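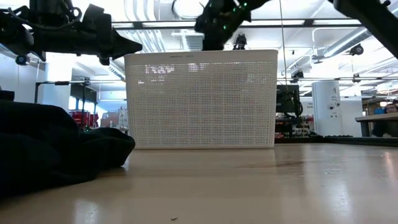
Lorna Tveit
Program Coordinator, Edier Clothing Exchange

Progress report to the Cestent Fund, period ending November

The exchange was open on all scheduled days this period except two, when the building had no heat. Donations were steady through the summer and went up sharply once the weather turned. We took in around 2,590 pounds of clothing and household textiles. Most of it was adult wear. Children's winter coats are still short, and we have asked the schools in Chambi to mention this in their newsletters.

Sorting now takes place in the back room and the front is used only for pickup. This has cut the wait at the door. Items that need a button, a zipper or a hem go to the mending table, and anything past repair is baled for the rag buyer.

The mending classes started a month later than planned. The first course ran for eight weeks in the evening, from 6:30 to 8:00. Attendance dropped in the middle of the course and came back toward the end, when we covered zippers and pant hems. Several people asked for a daytime class. We would like to try one in the spring if the room is free.

We bought five sewing machines with the equipment part of the grant. One arrived with a bad foot pedal and was exchanged under warranty. Thread and needles cost more than we had budgeted, and we covered the difference from the supplies line.

The Prakirus pickup route is behind schedule. The van needed brake work, and the parking permit for the stop there has not been issued. We have applied again and expect to start the route next quarter. Money set aside for fuel on that route has not been spent, and we ask to carry it forward.

An updated budget sheet is attached.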